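April 2026
Sum-yee Chuang, Kotcombe workshop

Picked up the rubber compound job again after the break. Forsberg want a black mix that holds its hardness after a long soak in salt water, and the last batch went soft on us. Notes below are mostly for Natalia and Ro-un, who are running the press next.
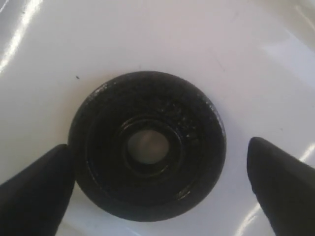
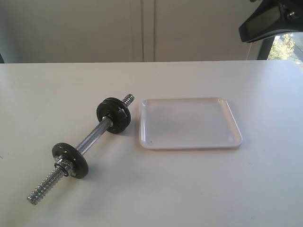

Black discs, alone and on the bar.

Batch 559 is the one to work from. Same base polymer as before, same carbon black, but Frøydis cut the plasticizer and moved the sulfur to the end of the mill cycle. The sheet came off the rolls cleaner than anything we had in the winter. Edges still ragged on the operator side, so the guides need another look before the next run.

Soak test: 2000 hours is what Forsberg asked for. We don't have 2000 hours before they want a first answer, so İlker set up the warm bath to run alongside the room temperature one. I am not convinced the two can be compared. The warm bath pulls plasticizer out faster than it lets water in, and those push the hardness in opposite directions. I'd report both curves separately and let them draw their own line.

Hardness readings on the unsoaked buttons were all over the place until Ro-un noticed the buttons were being measured straight out of the press. Let them sit overnight. After that the readings settled and I'm happy with them. The early ones are crossed out in the log but still legible, please don't copy them into the spreadsheet.

Bath salinity drifted up over the weekend. Lid on bath 2 doesn't seat properly and we lose water to evaporation. Topped up with deionized, not tap. İlker has a new gasket on order from Gruluvside. Until it arrives, check the level line morning and evening and write down what you add.

Compression set: jig is back from Zanomville with the plates reground. Spacers are the old ones. I checked them against the micrometer and they are fine, except the one with the file mark, which reads low. Took it out and put it in the scrap tin.

Question for Frøydis - did the antioxidant go in with the first or second half of the black? The mill sheet says first, the whiteboard says second. It may not matter for hardness but it will matter for the heat aging, and I don't want to start the oven samples until we know which.

Smell from the press is worse with this cure package. Extraction was on full and it still hung about by the door. Natalia is going to ask for the filter to be changed. Keep the side door open while the press is up to temperature.

Still to do: cut tensile dumbbells from the second sheet (die needs sharpening first), label the spare buttons, send Forsberg the revised test plan. Mold release is nearly out.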